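The shell was entered in the ledger as Part 18, housing, white, one. Visitación Cantero had written the entry herself, in March, and had seen no reason to revise it.

The ledger listed 162 parts. Most had arrived at Plumemen in crates from the Bustamante works, which had closed and sent its stock out by weight. No drawings came with them. Her contract was for identification: measure the part, handle it, state what it was for. She was paid per line. A line marked "unknown" paid half.

She had closed all the lines but one.

Part 18 weighed 1,330 grams. It was curved at one end and open along the top. It would hold water, though she did not think it had been made to. She had tried it against the Flukow dryer housings and it did not fit. She had tried it against the Irerora cradle, on paper, and it was too long by the width of a hand.

The procedure for a part like that was to leave the desk and watch it being picked up. People talked about the shape of a thing, but the grip told you more. A lid is lifted one way and a tray another. She put her pencil behind her ear and watched.

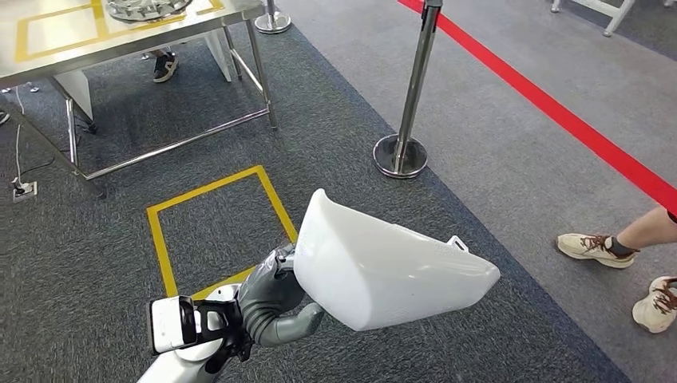
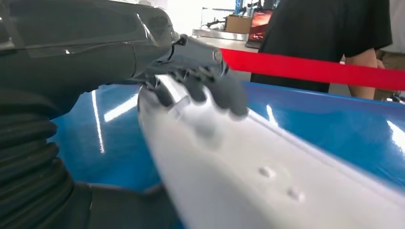
She wrote: held by the rim. She crossed it out and wrote: can be held by the rim. The first was a statement about use and she had no evidence of use.

At the desk she drew a curve from memory and checked it against her measurements. The error was small. She drew it again upside down. Upside down it was a cover, and a cover implied something underneath — a motor, a drum, a sleeping animal. She did not write down the animal.

There was a letter in the file from a former foreman at Bustamante, dated Dec 8, 2019. She had read it 10 times. It dealt mainly with his pension. In the last paragraph he said that the molding shop used to run one piece at the end of every shift to clear the old material from the machine, and that these pieces came out perfectly good and belonged to nothing. The men took them home. His wife had kept onions in hers.

She turned to the line for Part 18. The form allowed 40 characters under Function. She wrote "onions," looked at the rate table, and went to ask whether that counted as a full line.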